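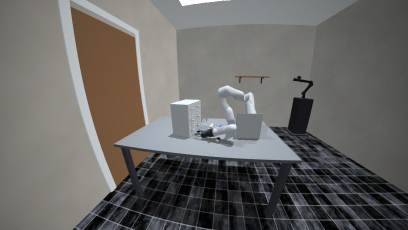 Ticket opened January 2025, Praltport shared workshop, sorting bench build. I've been putting this bench together in simulation before I spend any more money on the real one, and for the most part it has been a lovely way to pass the evenings. My trouble is with the low drawers. With the gripper down near the foot of the cabinet, the wrist lies almost flat along the tabletop, and the Bedari planner stops with a clearance warning. I've had 8 of these so far, all on the bottom rows, and I'd be so grateful for a nudge in the right direction.

Things I tried: restarting the planner (no change), loading the older Lysenko arm profile (worse, if anything!), and raising the table margin from 2 mm to 10 mm, which only brought the warning up sooner.
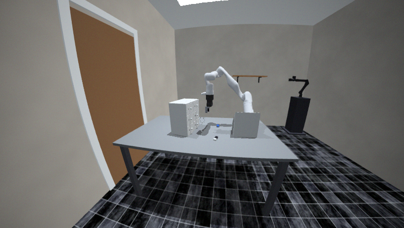

Update, same ticket. I went back to a starting pose I'm fond of and ran the planner from there. The gripper points straight down over the middle of the table, with the little blue cube close by, and from that pose the upper drawers plan without a murmur. The low ones still complain at step 157. My next try will be standing the cabinet on a riser, so please leave this open for now, and thank you for your patience with me.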